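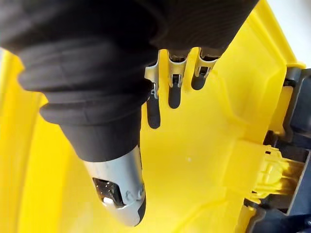 Kanness -- Wortliste zur Korkverarbeitung, Portugiesisch und Deutsch

Kanness ist eine zweisprachige Wortliste aus dem Korkhandwerk. Sie enthält Wörter für die Ernte, das Kochen und Schneiden der Rinde und das Sortieren der Stopfen. Gesammelt habe ich sie aus alten Lieferbüchern der Firma Salgado und aus Gesprächen mit Leuten, die dort gearbeitet haben. Die deutsche Seite stammt zum größten Teil aus den Briefen des Händlers Ostlow, der den Kork einkaufte und für manche Sachen eigene Wörter hatte.

Version 2 ersetzt die erste Fassung vollständig. Wer noch mit der ersten arbeitet, soll bitte beachten, dass die Nummern der Einträge sich geändert haben.

Inhalt

woerter.csv -- die Liste selbst, 300 Einträge
quellen.csv -- Kürzel der Lieferbücher und Briefe
varianten.txt -- Schreibweisen, die ich keinem Eintrag sicher zuordnen konnte
LIESMICH -- diese Datei

Die Dateien sind in UTF-8 gespeichert, Trennzeichen ist das Semikolon. In manchen Programmen muss man die Kodierung beim Öffnen von Hand wählen, sonst gehen die Tilden verloren.

Spalten in woerter.csv

nr: laufende Nummer
pt: portugiesisches Wort in heutiger Schreibung
pt_quelle: das Wort so, wie es in der Quelle steht
de: deutsche Entsprechung
bereich: ernte, kochen, schneiden, sortieren, lager oder handel
quelle: Kürzel, siehe quellen.csv

Die Spalte »de« ist manchmal leer. Dann habe ich in den Briefen nichts gefunden und wollte kein Wort erfinden. Bei »prancha« steht »Platte«, obwohl Ostlow auch »Tafel« schreibt; das zweite Wort findet man in der Datei mit den Varianten.

Wie die Liste entstanden ist

Die Lieferbücher hat Leonilde Gouveia abgeschrieben. Ihre Abschrift folgt dem Original Zeile für Zeile, auch bei offensichtlichen Schreibfehlern. Ich habe danach die Fachwörter herausgezogen und die heutige Schreibung ergänzt. Aníbal Barros hat den Bereich »sortieren« durchgesehen und 20 Einträge korrigiert, vor allem die Bezeichnungen für die Güteklassen. Dort waren mir »refugo« und »aparas« durcheinander geraten: das erste ist schlechte Ware, das zweite ist Abfall vom Schneiden.

Die Gespräche sind nicht als Ton veröffentlicht. Einträge, die nur daher kommen, tragen in der Spalte »quelle« das Kürzel M.

Bekannte Probleme

Bei den Maßen ist Vorsicht nötig. Die Stärke der Platten wird in den Büchern in »linhas« angegeben, in den Briefen aber in Millimetern, und die Umrechnung passt nicht immer zusammen. Ich habe die Angaben stehen gelassen.

Das Geschlecht der deutschen Substantive fehlt noch. Deutsch ist nicht meine Muttersprache, und gerade bei »Kork« und »Korken« schwanken auch die Briefe. Hinweise dazu nehme ich gern an.

Im Bereich »lager« sind nur 6 Einträge. Das liegt an den Büchern -- die Seiten über das Lager sind stark beschädigt. Ein weiteres Heft soll in Canstead liegen, ich konnte es bis jetzt nicht einsehen.

Benutzung

Die Liste darf man frei kopieren und verändern, wenn der Name Kanness genannt wird. Für Übersetzungen von Verträgen ist sie nicht geeignet, denn viele Wörter sind veraltet.

Korrekturen bitte immer mit der Nummer des Eintrags und, wenn möglich, mit einer Belegstelle. Die nächste Durchsicht ist für Oktober geplant.

Kontakt | © Projekt Kanness | Nach oben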